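家务台面示教小窍门：用手持夹爪教机器人干家务

更新于9/4/19

这一页收的都是在厨房和杂物间里教机器人干活时攒下来的做法。手持夹爪和遥控两种方式都有，按做事的先后排。已经看过叠毛巾那一页的，可以直接跳到“夹爪的保养”。

开始之前

先把要教的那件事自己用手做几遍，做的时候只用拇指和食指。两根指头做不成的动作，夹爪多半也做不成，换个拿法再试。比如收筷子，五根手指可以一把抓起来，两根手指只能一双一双地夹，那就按一双一双地教。

任务要定得小。“收拾餐桌”太大，“把杯子从桌子中间放到托盘上”刚好。一件事从伸手到松手，最好在二十秒以内。超过的就拆开，分两段录。

起点和终点写在纸条上，贴在柜门里侧。几个人轮着录的时候，这张纸条比口头交代管用。纸条上写清楚三样：东西从哪里拿，放到哪里，松手之后夹爪停在什么位置。

台面怎么准备

台面擦干净，等干透再录。水痕会反光，换个角度看就像多了一样东西。油渍用温水加一点洗洁精，擦完再过一遍清水布。

桌布和餐垫先收起来，等基本动作教会了再铺回去。一开始就铺着花桌布，录出来的效果时好时坏，很难查出毛病在哪儿。

灯光尽量固定。厨房里有吊灯又有窗户的，上午录的和傍晚录的各放一个文件夹。木桌面在斜光下会有一道发白的亮带，把灯往旁边挪一点，或者换成磨砂灯罩，亮带会淡很多。完全消掉不必要，真正用的时候桌上也会有光。

东西摆放要换位置。同一个杯子，左边放几次，右边放几次，靠近桌沿也放几次，杯把的朝向也要转。总放在一个地方，机器人学到的就只是去那个地方。我们第一批洗碗布任务就吃了这个亏，布稍微往外挪一点，夹爪就在原地合空。

手持夹爪的拿法

手腕放松，肘部贴近身体。移动的时候用前臂带，少用手腕甩。甩得快，画面糊，后面整理时只能删掉。

接近物体的最后一小段要慢下来。两指张开，对准，停一下，再合上。停的这一下不用长，心里默数一个数就够。

不要用另一只手去扶东西。习惯很难改，倒水、开盒子的时候尤其容易伸手。Elibariki Obura 的办法是空着的那只手一直捏着一块抹布，想伸手时自己就会发觉。

夹软的东西，如海绵、面包、湿布，合到刚好提得起来就行。夹玻璃杯要夹在杯身靠下的地方，口沿滑，也容易磕。

松手以后先往上抬，再往后退。直接往后拉，指头会把刚放好的碗带歪。

用遥控的时候

遥控比手持慢，适合重的东西和靠近炉灶的活。炉灶必须关着，锅里只放凉水。

主控手柄先空走一圈，看看从臂有没有迟滞。我们用的是 Bruvari 的旧手柄，冷天开机后要预热7分钟，没到时间就录，前几段总是发涩。

人站的位置要固定，在地上贴一条胶带。站到机械臂对面去操作，左右容易弄反。

两个人配合时，一个操作，一个复位。复位的人等机械臂停稳了再伸手，操作的人这时候把手从手柄上拿开。这一条没有例外。

录多少段

简单的抓放，先录400段，再看效果。叠抹布这类软东西要多一些，我们在 Darnwood 那间厨房里录到672段，折角才基本对得齐。

别一口气录完。手累了以后动作会变懒，路线会越走越直，经常擦着旁边的东西过去。录半个小时，起来烧壶水，回来再录。

录坏的当场标记，别指望晚上能想起来。下面这几种要标：

另一只手进了画面
东西掉了又捡起来重做
夹爪没合紧就抬起
中途有人说话，操作的人转了头，手也跟着偏了

掉了以后用夹爪自己重新夹起来的，可以留着，单独归到“补救”一类。机器人以后也会掉东西，这些段落用得上。

每天第一段之前，先空着录一小段：夹爪两指张到最大，对着干净的桌面，停三秒，再合上、张开各一次。以后发现哪天的数据不对劲，先翻这一段看开合是不是正常，镜头有没有歪。

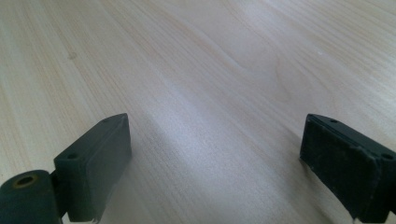

空录的文件名前面加一个字母 k，和正式的段落分开放。整理的时候按日期排一遍，几天的连着看，偏差很容易看出来。如果指尖的位置比前一天偏了，先查镜头支架的螺丝，再查手指本身。

夹爪的保养

指面容易沾灰和面粉。每次收工用微湿的布擦一遍，再用干布擦。不要用酒精泡，有些胶面泡过会发硬，夹东西打滑。

螺丝一周查一遍，拧到不晃即可。塑料件上的螺丝拧得太狠会滑丝，滑了就得换整个指座。装了铜嵌件的耐用一些，但也别用电动起子。

指面磨亮了，可以贴一层薄防滑胶。两边要一起贴，只贴一边，夹细东西时会往没贴的那边跑。贴过之后录的数据另起一个文件夹，在纸条上记一笔。

镜头用眼镜布擦。厨房里油烟重，隔一天看一次。油膜薄的时候肉眼不容易发现，对着灯看画面，灯的周围起雾，就该擦了。

电池分三组，贴上1、2、3的标签轮着用。放在抽屉里的时候触点朝上，别和回形针、硬币放在一起。

几样东西先教后教

我们试下来比较顺的次序是：木块、塑料杯、海绵、勺子、抹布，最后才是碗和玻璃杯。勺子难在平躺着不好夹，可以先搁在一个浅碟边上，让柄翘起来，学会了再放平。

抽屉不要太早教。拉抽屉时手的路线受滑轨限制，手稍微歪一点就卡住。先找一个滑轨顺的抽屉练，里面清空，拉手用条形的，圆钮夹不牢。

存放

夹爪收进带盖的盒子，两指之间垫一小块海绵，张开着放。Hendricks 那种浅工具盒深度正好，盖子压不到镜头。

硬盘备份两份，一份留在家里，一份带走。文件夹名用任务加地点，例如“杯子入托盘_厨房”，后面再接序号。名字里别写“最终版”，9月份那批有好几个最终版，到现在也没有分清哪个在前。

下一页是擦灶台和挂钩收纳的做法，夹爪要换 Urkel 的长指，换法写在那一页的开头。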